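Lundar Worktable: Owner's Guide
Section 4. Covering the Tabletop with Paper

Last revised 18 September 2022

By now your Lundar should be standing on its own four feet, with the leg bolts snug and the top level, and if it isn't, please go back to Section 3 and take your time with it, the paper will wait. This section covers the protective paper: how to put it down, how to keep it more or less flat, and when to take it up again. Plenty of owners skip the paper altogether and are perfectly happy. We like it ourselves, and the tables in our own shop have worn it since the first one came off the bench.

What you will need

One roll of Rulleso cover paper, white, 44 inches wide (part 259, packed inside the long carton, often hiding under the foam)
Low-tack tape
Scissors or a paper knife
A soft, dry cloth
A second pair of hands, if you can borrow them

4.1 Getting the top ready

1. Clear the table. If you have something on it that is bolted or clamped down and you don't care to move it, leave it where it is and see 4.3.

2. Wipe the top with the dry cloth, working toward you. A crumb under the paper will announce itself the first time you try to write on it.

3. If you have washed the top, let it dry completely, and give it longer than you think it needs.

CAUTION: Do not use spray adhesive or double-sided tape on the Lundar top. Both leave a residue that our cleaning instructions will not get off.

4.2 Laying the sheets

1. Unroll the paper on the floor or a bed and let it relax for a while. Paper fresh from the roll wants very badly to be a roll again. Kenta Nagano, who wrote the first edition of this guide, used to leave his overnight with a cookbook on each corner.

2. Cut your lengths. One sheet will do for a small work area. For a wider one, cut 2 and lay them side by side.

3. Set the first sheet down with its front edge close to the front of the table. Start from the middle and smooth outward with the flat of your hand.

4. Bring the second sheet up so that the edges meet. They should touch without overlapping, as an overlap makes a little ridge that pens and rulers catch on.

5. Tape the back corners first, then smooth once more, then tape the front if you wish to. Many people leave the front loose.

NOTE: A folded sheet will show its fold line for a good long time, and that's all right. You can press it with a cool iron through a dish towel before you lay it, or just turn the ridge side down.

4.3 Working around things that stay put

If a fixture, vise or lamp base is fastened at the edge of the table, don't try to cut a perfect hole for it. Slide the paper up as near as it will go. Where two sheets are used, you can plan the seam so it meets the fixture, and then you only have a small notch to trim from each side. Cords can run over the paper. Please don't run them under it, where they make lumps and are easy to forget about when you come along with the knife.

4.4 How it ought to look

A covered table doesn't have to look like a drawing board. A wrinkle here and there, a faint line down the middle and a few specks are all within what we would call a good job. The second picture has the kind of slight wrinkling and gently curling front edge that you can leave alone.

White paper on a pale tabletop: 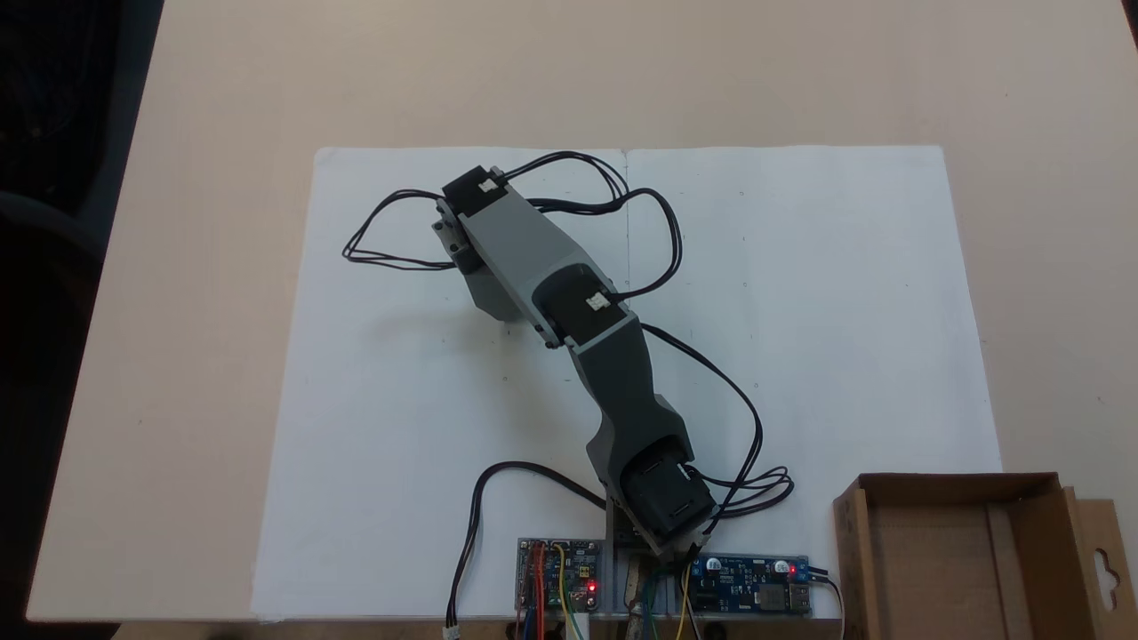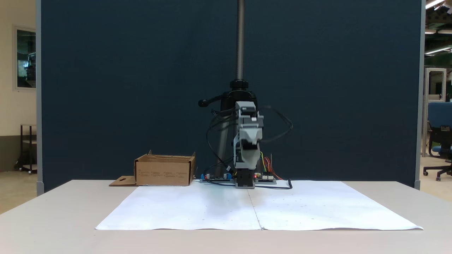
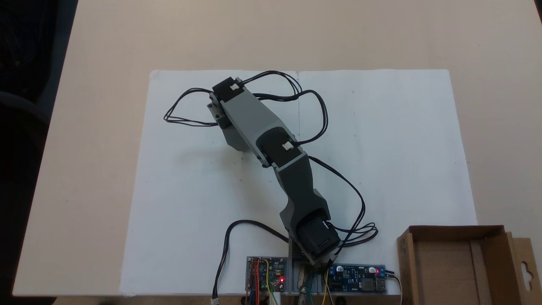
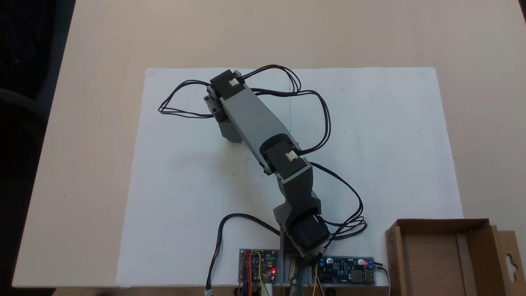

4.5 Looking after the paper

Brush it off at the end of the day with a dry hand or a soft brush. Pencil can be rubbed out gently. Ink is there to stay, and so is coffee, though if you catch a spill quickly and lift that sheet right away the top beneath should be none the worse.

Change a sheet when it tears, when it gets greasy, or when you find yourself covering the old marks with your elbow so as not to be distracted by them. Sheets may be changed one at a time. To lift one, peel the tape back slowly and low against the top, never straight up. If you've been working with oil or solvent, throw the sheet out that same day and wipe the top before you put down a fresh one.

Left in strong sun the paper will yellow, and a table near a south window may want new sheets by January if you covered it in the fall.

Replacement rolls are sold under the same part number. If your carton arrived without one, write to Zulema Domínguez at the parts desk, tell her which table you have, and she will get a roll out to you.

Continue to Section 5, Fitting the Drawer.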